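Rolling towels for a basket — how do I stop them springing open?

Posted by Khaemba in Home & Laundry

I've given up on the airing cupboard. The door doesn't shut properly since we moved the shelves, and everything I stack in there slides out at me. So I'm trying to roll the towels and stand them in baskets on the bathroom shelf, which I've seen done and which looks lovely when other people do it.

Mine come out fat in the middle and raggedy at the ends, and by the next morning half of them have flopped open. I've got 9 bath towels and a heap of hand towels to get through, all cream, all fairly thick. I fold each one lengthways first and then roll, on the table with a white sheet under it. The basket is a green woven one with slots for handles and I'd like the rolls to lie flat in it without poking over the top.

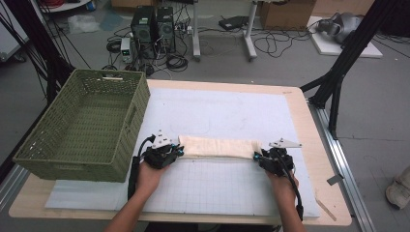 Jernik wants to know whether you're rolling from the short end or the long side, and I think that's the right thing to ask, because long thin rolls never behave. I'd been doing long ones for years, then read Jernik's comment on an older thread and changed over. Much better!

What I do now: lay the towel flat, fold one corner in so you get a diagonal edge, fold the whole thing in half lengthways, then turn it over and roll from the end without the point. You finish with a little flap — tuck it into the roll and it holds. The first few will be wonky. Do them on a table and not on the bed (the bed is too soft and you lose the tension).

Measure the inside of the basket before you start, too. Mine is 17 inches long and I get two short rolls end to end, with the hand towels squashed in on top.

posted by Zasamstead

Just use elastic bands. Or ribbon if you're fancy.

posted by Karkedach

I wouldn't use bands, they leave a dent in thick towels and then you've got a basket full of bands to lose. The tuck is good. One thing to add — skip the fabric softener for a couple of washes. Mine got so slippery they wouldn't stay rolled whatever I did, and they weren't drying anybody very well either. Put them in the basket with the loose edge facing down and pack them fairly snugly. If there's a gap at the end, stuff a flannel in it.

posted by Jernik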